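Bravau Community Learning Center
Progress Report to the Ferilex Fund
Reporting period: January through June

1. Summary

The Center is pleased to report on the first half of the adult evening reading program supported by the Fund. Enrollment stands at 200 adults across the Bravau and Tilluteo sites, which meets the target set in the grant agreement. Classes began in February at Bravau and in March at Tilluteo, where the lease took longer to settle than planned.

2. Classes and attendance

Each site offers 10 classes a week, all starting at 6:30 p.m. Attendance held steady through the spring and dropped in May, when many learners moved to longer shifts. Tutors responded by sending work home and by keeping the room open for an extra half hour. Most of those who missed sessions in May had returned by the middle of June.

The beginner level remains the hardest to staff. Two tutors left during the period and one has been replaced. The second post is still open, and the beginner groups at Tilluteo have been joined together until it is filled.

3. Books and materials

The Center bought 770 books with grant funds, chiefly short novels, health guides and workbooks for the driver's written test. The workbooks are in constant use and will need to be replaced before the others. Large-print titles were ordered from Su in April - the order was delivered in two parts, and the second part was short by one carton. A credit has been requested.

4. Budget

Spending is in line with the approved budget except for transportation. Bus passes cost more than expected after the spring fare increase. The Center asks the Fund's permission to move $200 per month from printing to transportation for the rest of the grant year. No other changes are requested.

5. Next period

Placement tests for the fall term will be given in August. The Center also plans to open a daytime class at Tilluteo for parents of school-age children, provided the open tutor post is filled by then.

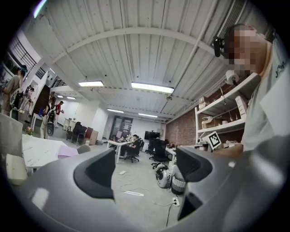
Comment received from Ferilex: The transfer to transportation is approved through the end of the grant year. Please send the August placement results by level and by site, and let us know when the Su credit comes through.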